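Ticket 706: Red paper gift bag does not stay open, handle gets in the way
Status: Open, waiting for supplier
Category: Packing table / small gifts
Opened: February 2023

Problem as reported

We pack small items into the red and white paper gift bag from Trolluteo. In the last batch of 250 bags there are many that close again by themselves when we want to put something in. The sides go together at the top, and the item stops halfway. Also one handle falls to the outside and catches on the things that stand next to it. With the old bags from Rüegg we did not have this trouble.

I would like to know if it is the paper, the fold, or the way we are working.

What I expected

The bag should stand by itself with the top open, and it should be possible to put in the item without holding both sides.

What happens

Out of 9 bags I took from the box, most stood up well after opening, but the top became narrow again in a short time. If I press the fold at the bottom with the hand flat, it is better. If I only pull on the handles, it is worse, and the bag leans.

Things I checked before opening the ticket

The table is level. I put a pencil on it and it did not roll.

The bags were stored flat in their box, on the second shelf, not near the heating.

The handles are knotted correctly inside. I found no loose knot.

Step 1. Compare the bag during packing

Please look at the top of the bag and at the place around it. The green pouch stays at the left side of the table in all three.

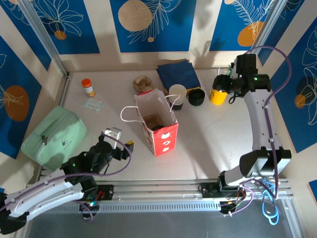
In the first two, one handle goes out to the left of the bag. 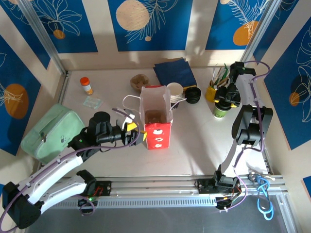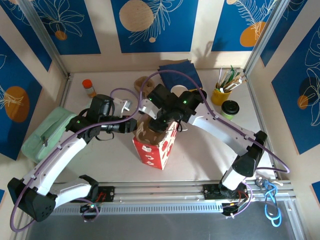 Step 2. Clear the place next to the bag

I moved everything that stood close to the bag at least one hand wide away. The handle did not catch any more. This solves half of the problem, but when we pack several small things together the table is full very quickly, so it is not always possible.

Step 3. Open the bag in a different way

Old way: hold the two handles and pull.
New way: put one hand inside, push down the bottom until it is flat, then press the side folds outward with the fingers. After this fold both handles down, one on each side.

Result: the bag keeps its opening longer. It takes more time for each bag, but I think with practice it will be faster. Two bags tore a little at the side fold, so please do not press with the nails.

Step 4. Put the heavy item first

I tried to put the heaviest item in first, so that the bottom has weight. The bag leaned less. With only a light item it did not make a difference that I could notice.

Step 5. Insert a card at the bottom

I cut a piece of thick card in the size of the bottom and put it in. This was the best result of all the tests. The bag stood straight and the top stayed open also when I touched the handle. We have only a few cards left from the Sesa order, so it is not a solution for the complete batch.

Answer from the supply desk (Deson)

Thank you for the detailed report. We have seen the same behavior in bags that were pressed very strongly in the box. Can you take some bags out one day before, open them, and leave them standing overnight? Please write if the opening is still narrow in the morning. Please send us also the number printed on the carton.

My reply

I left 9 bags standing overnight. In the morning the tops were wider than before, and I could pack them without the card. One bag fell over, but I think this was from the air of the door. The carton number I could not read completely, because the tape is over it and it takes off the print when I pull. I will send the label from the other carton.

Still open

Should we return the bags that tore at the fold, or only count them?
Is there a bottom card in the right size that can be ordered together with the bags?
Will the delivery for April come from the same production?

Until there is an answer, please use the way from step 3 and leave the bags open overnight if there is room on the shelf.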